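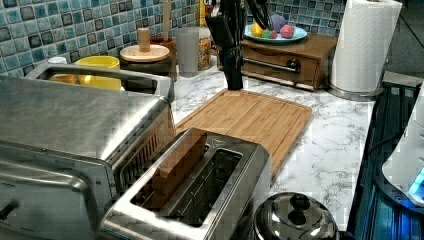
Most of a visit story, according to Effie Innes, is written before the car arrives, and the only part left open is the paragraph that says how the guest looked. Innes filed copy of this type for several years and agreed to be interviewed for the pilot. Her remark is consistent with the pattern found in the corpus, where the order of elements in a report is far more stable than their length or tone.

4.2 Attribution and ordering in visit reports

The corpus holds 1283 items published by 12 regional titles. Each item covers at least one of 53 ceremonial visits made to military bases, hospitals, reception centers or town halls in the circulation areas of Ostier, Gillies and Bisa. An item was kept if the visit was named in the headline or in the first two sentences. Picture galleries with no body text were dropped, as were letters and court listings. Items that reran agency copy with no change other than the headline were kept and flagged, and they are treated separately below.

Coding followed the scheme set out in Section 3. Two coders, Nayeli Bañuelos and Kirstin Lennox, worked through the items independently. Disagreements were settled by discussion, with Flora Skinner acting as third reader where discussion failed. Most disagreements concerned the boundary between "setting" and "purpose." A sentence such as "she was at the base to thank staff" gives both, and the coding manual was changed in July to assign it to "purpose" in all cases. Items coded before that change were recoded.

Five elements were recorded: arrival, dress, purpose, contact with hosts, and reported speech. In 622 items all five were present. In the remainder the element most often missing was reported speech by the hosts. Speech by the visitor was missing less often, although it was usually short and often consisted of a single question put to a member of staff.

The ordering of elements varied little between titles. Arrival came first in most items and was normally joined to a verb of expression ("smiled," "beamed," "waved"). Dress came next when it was present in the upper half of the item. Purpose followed, in a sentence that tended to carry the highest density of official terms, including unit names, operation names and program titles. Comparison of these sentences with the advance notices held in the Ultetti archive shows that much of this wording was carried over unchanged. Contact with hosts and reported speech filled the lower half.

Ostier and Bisa titles differ in one respect. In the Ostier group, hosts are named with rank or job title at first mention and by last name after that. In the Bisa group, hosts are frequently left unnamed and appear as "staff," "families" or "well-wishers." The Gillies titles fall between the two and show no house rule that we could recover. Zuccaro (Ada Zuccaro, personal communication) attributes the Bisa practice to the terms on which reporters are admitted. Where a single pooled reporter is allowed inside, the other titles have no means of checking a name and leave it out. We were able to confirm the use of a pool for only part of the Bisa material, and the explanation should be read with that limit in mind.

Agency items were expected to show less variation than staff-written ones, and they do. They also place purpose earlier. A likely cause is that agency copy is cut from the bottom, so that a sentence a desk cannot do without has to stand high in the text. Staff-written items are under no such pressure when they are laid out for a fixed slot, and the purpose sentence can drift as low as the sixth or seventh paragraph. In a small number of cases it did not appear until after the first block of host speech, by which point a reader would have learned the color of a coat and the state of the weather but would not yet know why the visit took place.

Figure 3. Cutting board on a marble-patterned countertop. 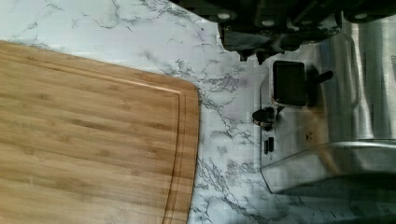
The position of the purpose sentence was also compared across types of venue. Visits to military bases have the earliest placement, followed by reception centers and hospitals. Town halls come last. This ranking held when agency items were removed. It weakened when the comparison was limited to visits covered by all titles in a group, which suggests that part of the effect comes from smaller titles choosing to cover some venues and skip others. A title that sends a reporter to a base is likely to have a reader interest there already, and the report is written for those readers.

Reported speech needs separate comment. Verbs of saying in the corpus are narrow in range: "said," "told" and "added" cover most host speech, while visitor speech attracts "joked," "asked" and "admitted." The coders noted early on that "joked" was being used for remarks with no evident joke in them. Bañuelos proposed a sub-code for these cases and it was tried on the Gillies material. Agreement was poor, and the sub-code was withdrawn. The verbs are therefore reported as printed, with no judgment as to fit.

Indirect speech is more common for hosts than for visitors. Where a host is quoted directly, the quotation is nearly always about the visitor ("she was so easy to talk to") and seldom about the work that was the stated purpose of the visit. The exception is again the base visits, in which hosts describe tasks, hours and conditions at some length. Lennox has pointed out that these passages often match text issued by the base press office. We compared the two sources where both survive and found close matches in wording, though the sample is too small to support a claim about the corpus as a whole.

Two limits apply to the results in this section. The first is that online versions were captured once only, and later edits are not reflected. The second concerns the Bisa titles, two of which changed ownership during the sampling period and adopted a shared desk. Items from before and after the change are pooled here. Section 4.3 separates them and repeats the ordering analysis on each part.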